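Search this site Enter keyword Go

Keeping small parts in order in a small workshop

Reading time: 3 minutes

By Halina Makowska

In our workshop at Pritgate we make brackets and hinges in small batches, and for many years the stock of screws and washers was kept in my husband's memory. When he was at the dentist, the work stopped. I want to share the tips that helped us. They cost little, and you can use them also in a garage.

Start with the boxes. Take boxes of one size only, even if some stay half empty. Write the size of the screw on the front and also inside, on the bottom, so the box can be put back when the front label falls off. Use a pencil or a paint marker. The ink of ordinary felt pens disappears when oily fingers touch it every day.

Put a card in each box. On the card write three things: what the part is, where you buy it, and at what number you must order again. For our M6 washers this number is 100. For the long bolts it is 10, as we use them seldom and the supplier in Jurndale sends them quickly.
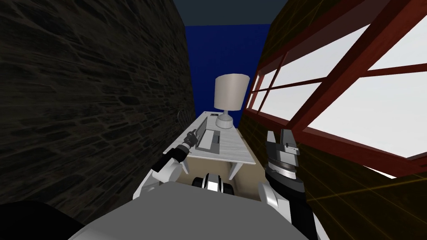 Must I count everything each week?

It is enough to count what you have touched. When a job is finished, count the boxes used for that job and write the new number on the card. Once a year, we do it in February, count all the rest.

For very small parts use the kitchen scale. Weigh 10 pieces, write the weight on the card, and after this you can calculate the whole box in one minute. Take away the weight of the empty box first. I forgot this with a box of 500 rivets and we were short in the middle of an order.

Keep two boxes for each part you use often. You take from the first, and when it is empty, you move the second to the front and lay the card on the ordering tray. The tray must be near the door or near the kettle, in a place where you pass anyway.

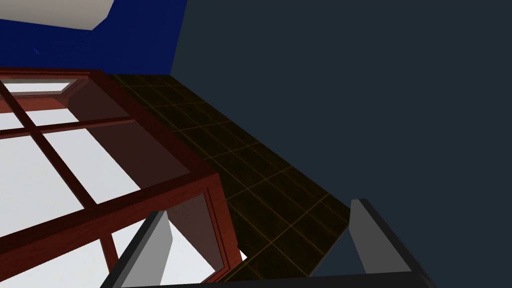 The same tray is useful for tools which need repair. Tie a piece of red string on a blunt drill or a loose hammer and leave it there. Do not put it back on the hook "only for today". We found four blunt drills on the hooks when we began, and each of us had believed that the other would sharpen them.

For job papers, a clothes line and pegs are very good. Hang the jobs from left to right in the order in which they must be finished. If a customer calls and wants to be earlier, move his paper and look at whose paper goes behind. You will see at once what you can promise. We had a large order from Mazurek for 80 gate hinges, and we cut it in two papers, so that the small jobs could go between.

Write also the real time on the paper when the job is done. Next time you will give a better price. My guesses were always too short for the drilling and too long for the painting.
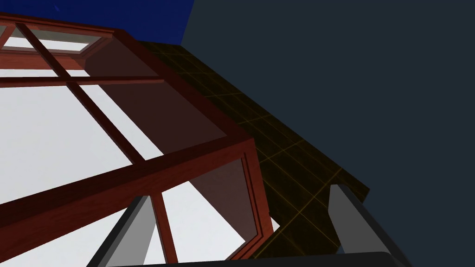
Fodness wrote to me that the pegs work better in two colours, one for jobs which wait for material and one for jobs which can begin, and that the cards should be cut from plastic milk bottles if the workshop is damp. I have tried the colours and I agree. With the milk bottle cards I had less luck, they roll up in the box, but perhaps I cut them from the wrong side of the bottle.

If you later move to a computer, keep the cards for a few months more. Type the names of the parts exactly as they stand on the boxes.

Related tips
Cleaning a file with chalk
How to store sandpaper flat
Labels that survive oil
Sharpening drills by hand
What to keep beside the bench vice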